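Home | Comics | Zines | Con Kit | Cart (0)

Dislow Zine Box – by Clanon

We make a lot of small press comics, and we got tired of carting them to shows in whatever the printer had shipped them in. The Dislow is the box we wanted on our own table. It holds 90 half-letter zines standing up, spines to the side, so people can flip through them like records. I love watching people do that!
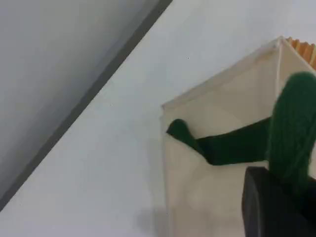

It folds flat when you're done, and it goes up again in seconds with no tape. The first batch was a little too deep and short minicomics kept sliding down out of sight, so the new one is shallower at the front. Almost 1000 of the old ones went out and plenty are still doing the rounds at shows, which makes me very happy.

You get 13 blank dividers with each box. Write on them, draw on them, cut them down if your books run small. Pencil rubs off fine, marker is forever.
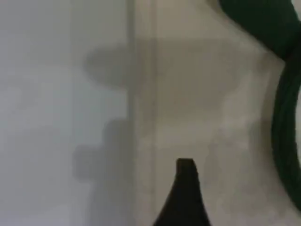 If you also sell prints, look at the Oronier stand on the Con Kit page. It sits behind a Dislow without hiding it, and the pair takes up so little room that a shared half table works great – we did the whole Postma zine fair that way last November and still had space for a sketchbook and a coffee.

Each box is $15, dividers included. Magazine size is in the works and I can't wait to show you the sample.
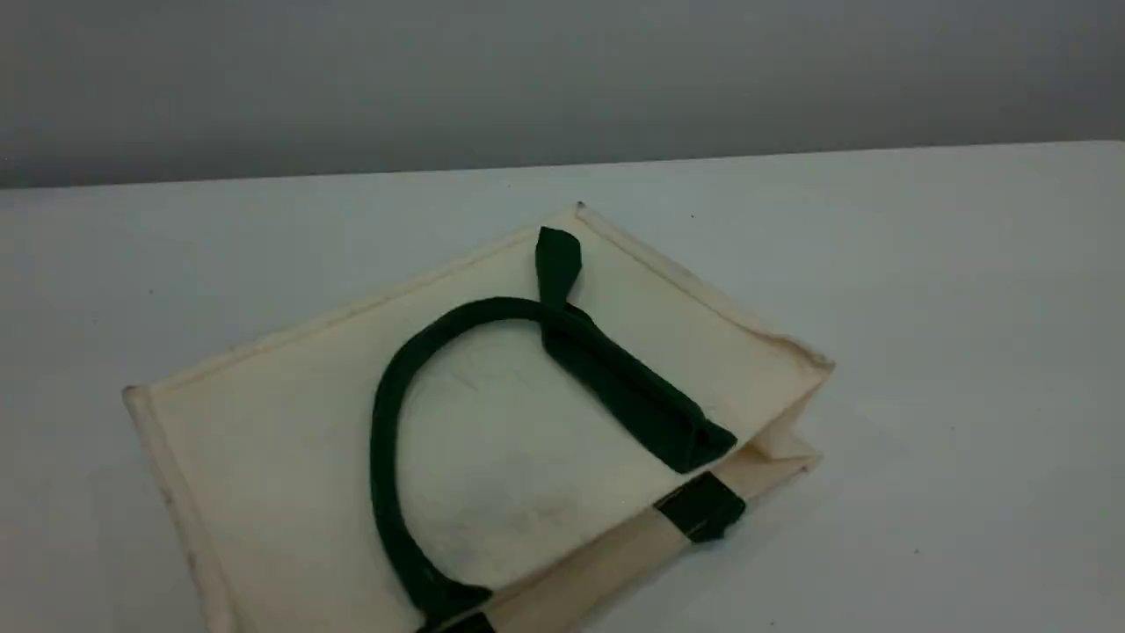 Canvas tote, natural with dark green handles

Ships flat. Let us know if a corner arrives bent and we'll mail you another.

3 comments | 15 shares

Page updated 26/07/2026

Contact | © Clanon | Back to top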